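Breakfast Lessons

Horácio Patrício has made breakfast 2792 times, and he has yet to wash a pan. His kitchen lives inside a simulator at Marinho, a robotics workshop in Stultham, where he spends his mornings steering an arm by remote control so that a learning program can study how he does it.

I got a turn in June, and I was hooked within minutes! You hold a small controller, move your hand, and the arm on the screen moves with you. My first sausage went over the side. So did my second – Patrício says everyone pinches too late.

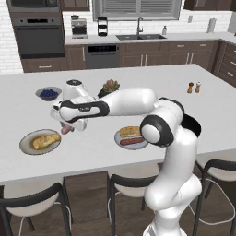 Sausage in the gripper, toast on both plates: a breakfast task in the simulated kitchen.

What the program wants is variety. Patrício comes in high on one try and low on the next, and he keeps the runs where he fumbles and recovers. After 40 good demonstrations of a new task, the team lets the arm have a go alone. Watching it hesitate over a plate exactly the way he does is a delight.

Next up is a task called Arance, which involves oranges. They roll, and Patrício can't wait.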